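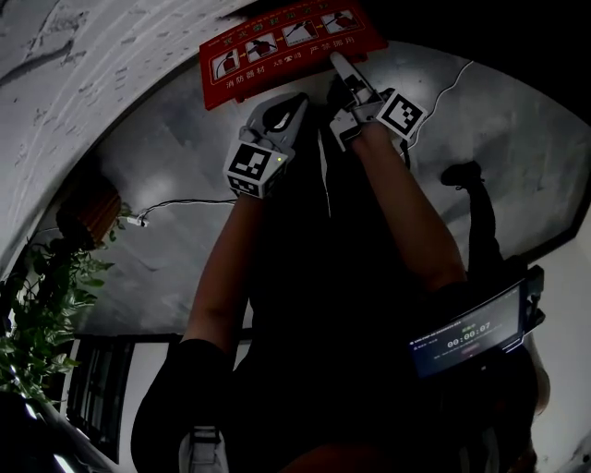
Open day at Kurkport: two hours with the hand-held grippers

The automation group at Kurkport opened its doors on Saturday, and 83 people came through before we locked up. Most came for the gripper demonstration, run by Trinidad Sarmiento with help from Silvan Schwaiger of Anero.

The grippers are worn and worked by a person. The operator does a job with one in each hand, and the recording is later used to teach a two-armed robot the same movements. The black-and-white markers on the grippers let the software work out where each one is, and a small screen strapped to the operator shows the time running.

Reaching high was the topic for the morning. Floor and table work is well covered by now, but signs, shelves and fittings above head height are still thin in our recordings. One of the jobs used a red fire-equipment sign with Chinese lettering and four panels showing how to handle an extinguisher. The operator brings both grippers up to it and sets a finger of the right one against the bottom edge. It is slow going, and the arms get tired well before the battery does.

Trinidad took questions between runs. Several visitors asked why the work isn't done with the robot from the start. Her answer was that a person with grippers can make 70 short recordings in the time it takes to set up the Zudel arm for a new room. The group wants 500 usable recordings of overhead work before it trains again.

Silvan spoke after the coffee break about markers – how they get lost when the wrist turns too far, and what the Anero software does with the gap. His slides are on the shared drive under Frei, the name of the current project.

Visitors could try the grippers themselves until 2 p.m. The line was long, and a few people had to leave without a turn. They can sign up at the front desk for the next session in March. Please wear short sleeves or sleeves that roll up easily, and leave watches and bracelets at home.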